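Chapter 7
Picking Things Up: A Bench Project with Soft Blocks

By the time you reach this chapter you have an arm that stands up, holds its own weight, and goes more or less where you tell it. If you built along with us through Chapter 6, you also have a sore thumb from all those little screws, and a new respect for cable routing. Well done! Now comes the part most people bought the book for, when the arm finally gets to touch something.

We are going to start with foam. I know, I know - everybody wants to begin with an egg or a coffee cup, and there is plenty of time for that later on. Foam forgives you. If your fingers come down too hard, the block squashes a bit and springs back, and your motors don't have to fight a solid object while you hunt for the off switch. In September, when Adaeze Ojo and I taught this material at the Clistow shared workshop, we let the first group start with scraps of hardwood, and we went through a whole drawer of spare gears before lunch. We switched to foam that same afternoon and never went back.

You will want two blocks, and I'd ask you to set them down near each other, with the corners almost meeting. One block alone on a big table is a fine warm-up, but it hides a question you'll meet again and again in this chapter: where do the fingers go when there's something else close by? Closed fingers are slim and can come in right beside a block. Open them and they need a good deal more room, and it's easy to forget that when you're planning a path in your head.
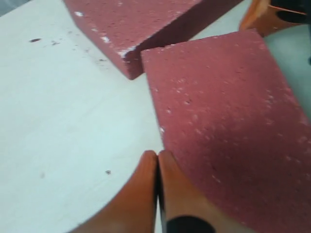
What You Will Build

The project for this chapter is a small sorting station, which we'll call Vidmar so that we have something to put in the file names. Vidmar picks up one block, carries it across the table, sets it down, and comes back for its neighbor. It sounds modest, and it is, but you'll use every joint you've wired so far, and you'll write your first routine that has to wait for one motion to finish before starting the next.

Give yourself two evenings. On the first, work through Sections 7.1 and 7.2 with the motors at 30 percent speed, and just practice bringing the closed fingers up beside a block and backing away again. On the second, open them up and try a real grip. Keep a notebook by the table and write down each position you like, even the ones you're sure you'll remember (I never do).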